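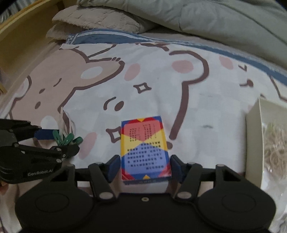

**pkokkinos:** Does Ultham Press still take unagented manuscripts?

**konrad_s:** Only in February, and only first novels. Email the whole thing, no sample chapters.

**pkokkinos:** ok thanks. Full ms is 311 pages, hope thats fine. Anyone had a reply lately?

**guzman_reads:** Took them 17 weeks. Form rejection. Wouldn't bother tbh, try Plekero – they pay an advance at least

**konrad_s:** Plekero's advance is tiny and they keep audio rights. Read clause 31 before you sign anything.

**guzman_reads:** tiny beats zero mate

**konrad_s:** Disagree. My second book's been stuck with them for 2 years, can't get the audio back. Ultham was slow but the editor was great, and they honoured every date in the contract

**vendus_fan:** does anyone know if Ultham wants double spaceing? guidelines page is down again

**konrad_s:** Double, 12 point. Page was up Wednesday

**pkokkinos:** still down for me. Will send it double spaced and hope – Paraskevi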